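Re: [prestville-film] Marar tickets, group booking?
Wednesday, March 24, 2021

Sorry for slow reply, been at work all day and only got to my mail on the train. Answers in no particular order.

> Has anyone looked at what the Urkel is charging for Marar when it
> reopens? I make it nearly double what we paid for the last big
> release there, and that's before the booking fee. Also do we still
> get the group rate or has that gone? And is it the dubbed print or
> subtitles? I'd sooner know before I put my name down.

Yes, I looked. Group rate has gone for the first 2 weeks of any big title, comes back after that. It's on their site but you have to go right down to the small print under the seating plan. Balcony is the same price as the stalls now, which seems mad to me given the pillar.

Subtitles for the evening shows, dubbed for the matinees. At least that's what the girl on the phone said, she did go off and check.

Booking fee is per ticket if you do it online, nothing at the box office. So if one person walks in and buys the lot we save a fair bit. I can do that, I go past on my way home anyway, but I'd want the money first please. Still owed for two seats from last time and you know who you are.

Numbers - I have 23 names so far. The back block is 43 seats and they'll hold it for us if we fill more than half, so we're there, just. If three of you drop out we're not.

My own view is wait for the third week. Film's long, it will still be on, and we'd get the old price. But I know some of you can't bear to have the ending spoilt so I'm happy to go with the majority. Reply to the list not just to me or I'll lose track.

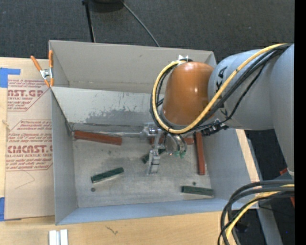

Bin with the red-brown and green blocks.

Other thing, the Zenard. Somebody asked if they're showing it as well. They are, smaller screen, cheaper seats, but no advance booking and the sound was dreadful when I went in August. Could hardly make out the songs. They may of fixed it by now. Parking's free after six there, if that matters to anyone coming in from the far side of Prestville.

I still have the old festival programmes too, the whole run from 2000 onwards, if anybody wants to borrow them. Collect only, they weigh a ton.

So what I need from you by Sunday night:
- first week or third
- matinee or evening
- how many seats, and are any of them children (under twelves are half price at the Urkel but only for matinees)

Will book on teh Monday whatever happens. Getting off now, more later if I've missed anything.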